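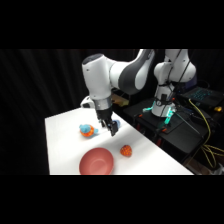
# Pornia Turtle, Ball and Bowl Set

Sold by: Runinard
Distributor: Zollance
Price: $27
Listing last updated: November 28, 2023

Pornia calls this a "complete early play system." We call it two soft toys and a bowl. We stock it because the toys are decent and people kept asking for the turtle. Read the rest before you pay for the word "system."

## What you get

- One soft turtle with a mottled orange and red shell and fuzzy light blue limbs
- One small round soft toy in red and orange, with little yellow-green dots
- One round bowl in a pink that leans toward salmon
- A folded leaflet with play ideas, most of which come down to putting the ball in the bowl

There's no storage bag. The September catalog showed one, and that page was wrong.

## The ball

Pornia's box describes the pattern as "designed to captivate." It's a busy print, certainly. The orange patches sit close together on a darker red, and the pale dots are scattered with no order we can find. Some people see a fruit in it. The leaflet says it's a ball, so a ball is what we list.

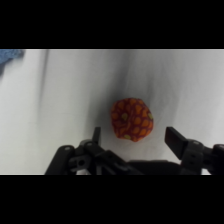 *Pornia ball on white cloth. The shape is lumpy and will not roll straight.*

That last point matters if you're buying it for rolling games. On a hard floor it wanders off and stops early. For a baby who mostly wants to grab something and chew it, the lumps are probably a help. We wouldn't buy the set for the ball alone, and Zollance won't supply it separately anyway.

## The turtle

This is the better half of the set. The fuzzy blue parts have a nubbly feel and the flippers are easy to hold on to. The box promises "lifelike ocean texture," a claim we can't make any sense of. Turtles aren't fuzzy.

Be aware that the nubbly fabric picks up lint and pet hair. A damp cloth gets most of it off. Pornia says both toys can go through a gentle cold wash in a mesh bag. We've washed our counter sample that way and the colors held, but one sample isn't much of a test and we won't promise the same for yours. Skip the dryer.

## The bowl

A plain bowl with a smooth, matte surface. It's sold as a toy and Pornia gives no food rating for it, so don't serve snacks in it. The leaflet also suggests using it as a bath toy. It has no drain holes and we don't see what it would do there that a cup doesn't. 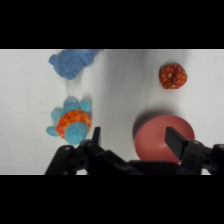

## Specifications

| Item | Maker's figure |
|---|---|
| Turtle, nose to tail | 13 cm |
| Packed box weight | 67 g without the bowl |
| Wash | Cold, gentle, toys only |
| Bowl material | Not stated |

Why the weight leaves out the bowl is a question we've sent to Zollance twice.

The box also says "loved by 2,000 families." No source is given. Treat it as decoration.

## Compared with the Lam set

Lam makes a similar turtle in green with no ball and no bowl. It costs less and the stitching on the ones we've handled was as good. If the turtle is all you want, get the Lam. The Pornia set makes sense if you'd like something to put things into, and you don't already own a bowl.

## Returns

Unwashed sets can come back to Runinard with the leaflet and box. We can't take back single pieces.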